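Sekar Nugroho was still hunting for her keys when I rang the bell one Friday in July, and she came to the door laughing about it. She packs a bag most weeks, for game nights across town at her friend Arturo Caputo's place, and she has thoughts on the subject (many more than I'd expected, and I was delighted).

"I used to throw everything in at five minutes to six," she told me, pouring tea. "Then I'd get off the bus and find I'd brought two chargers and no controller. It's a 90-minute trip, so you don't go back for it!"

Now she opens the backpack wide on the table by the brick wall, flat on its back, and fills it slowly. The controller goes in with the grips facing up, so the sticks aren't pressed against anything.
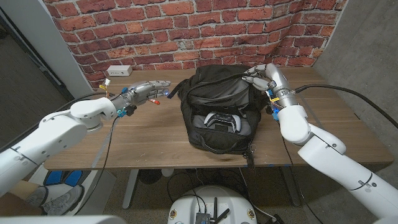
"Arturo teases me for it," she said, "but he's the one who borrows my spare cable every single time." Keys stay clipped on the outside, at least in theory. We found the missing set an hour later, under the sofa cushion I'd been sitting on, and she put the kettle on again.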